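Section 4. Setting Up the Membership Roll

Complete this section before you enter dues or plan a meeting. You will need the club charter number, the roll book, and the secretary's password. Allow 30 minutes for a small club.

4.1 Create the club record

1. Sign in to Grenen and choose Clubs, then New Club.
2. Type the club name as it appears on the charter. Do not shorten it. The Memamholm service club was entered two different ways in the past, and its records had to be merged by hand.
3. Enter the charter date and the meeting place.
4. Choose the district. Clubs in Alo and Shevchuk share one district and one list of officers.
5. Press Save.

Note: The club year starts in October. If you set up a club partway through the year, leave the start month alone and enter the officers who are serving now.

4.2 Add members

1. Open the Members tab and press Add.
2. Enter the last name, first name, and date of induction.
3. Choose a class: Active, Life, or Honorary.
4. Enter the sponsor. For charter members, leave this box blank.
5. Repeat for each person, or use Import if you have more than 15 names.

Caution: Import replaces the whole roll. Save a copy first. A file can hold up to 100 names — split longer rolls by last name.

4.3 Record past members

Former and deceased members stay on the roll with an end date. Do not delete them, as their names are used in the anniversary booklet. The district roll held 1,917 names when it was last checked on 17 May 2020, past members included.
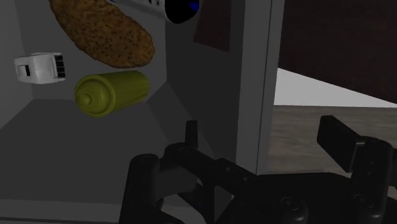 1. Find the member and press Edit.
2. Enter the end date. If only the year is known, fill in the year and leave the other boxes empty.
3. Choose a reason from the list.
4. Press Save. The name moves to the Past tab.

Note: Offices held are kept with the name. To correct one, write to Chiharu Hamada, district records. Questions about passwords go to Sota Nakajima.

4.4 Print the roll

1. Choose Reports, then Full Roll.
2. Check Include Past Members if you want both lists.
3. Press Print — two copies, one for the roll book and one for the district.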